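The Joy of Sorting Cables

Print this article
E-mail this article

Thursday, February 6, 2020

Every home has the drawer. Ours was in the hall, under the phone books, and by November it would no longer close. Inside was a black, springy mass of chargers, extension leads, speaker wire and those short little connectors that come in the box with everything and fit nothing you own. I had been adding to it for eight years. I pulled it out one Saturday meaning to find a single camera cord, and I was still on the floor at dinnertime, completely happy.

I want to make the case for cable sorting as one of the great small pleasures of housekeeping. It costs next to nothing, it can be done sitting down, and it gives you a result you can see within minutes. Closets take a weekend and a strong back. Paperwork makes you think about taxes. A knot of wire asks only that you find one end and follow it – and there is always an end!

Start with a clear, hard surface. Carpet is hopeless, as the plugs catch in the pile and drag half the heap along with them. A stone counter or a plain table is best, with a light you can pull down close. Then set out your baskets. I began with shoe boxes, moved up to mixing bowls, and finally gave in and bought plastic baskets in different colors, and I only wish I had done it sooner. You stop reading labels. Your hand simply learns that power goes in one color, data in another, and the mysteries in a third.

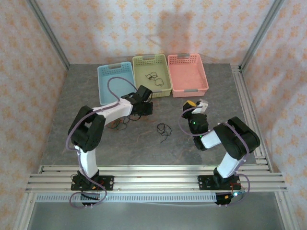
How many baskets do you really need?

Three is plenty for most households. A fourth tends to fill up with things you haven't made up your mind about, and you already have a basket for those.

The baskets themselves are worth a little fuss. I like low, open ones with holes in the sides, so you can peek in from across the room, and handles that let you carry a full load to the closet without tipping it. Avoid wicker. It's lovely with bread in it, but every prong and clip finds its way into the weave. Smooth plastic wipes clean, and old cables are dirtier than you'd expect.

I've tried a few lines over the winter. Woko makes a nice deep one that stacks well, though the handles pinch when it's full. The Imeo basket is shallower and comes in better colors, and it's the one I reach for. Vrettos sells a lidded version that looks very smart on a shelf, but the lid means lifting something every time, and I know myself. Inside a month I'd be piling things on top of it.

Now for the untangling. Shake the bundle gently before you pull on anything. A surprising amount will fall free on its own. Work from the thinnest cable first, because the thin ones do most of the knotting, curling through the loops of the heavier ones like bindweed. Once it's loose, lay it out straight for a minute and let it relax. Then coil it in wide, easy loops, about the size of a saucer, and follow the curve the cable wants to take. Winding it tightly around your fingers feels tidy, but you'll get a kink at every turn.

For ties, I'm devoted to hook-and-loop tape. Kosoteck sells it in a roll of 100 precut strips, and I have given rolls of it as presents – to people who seemed pleased! Twist ties from bread bags do the job too. Rubber bands go brittle and stick, so I'd skip those.

Then there's the matter of what to let go. My own rule is generous: if I can name the device and the device still lives here, the cable stays. Otherwise it moves to the mystery basket, where it gets until spring. I did keep one gray printer lead for sentimental reasons. Anything on its way out goes to the electronics recycling bin at our library, never into the household trash.

The hall drawer now holds scissors, stamps and a flashlight, and slides shut with one finger. I've since been invited to do my sister's garage, where there are coaxial cables going back to the previous owners and a reel of something orange that I can't wait to get my hands on.

Print this article
E-mail this article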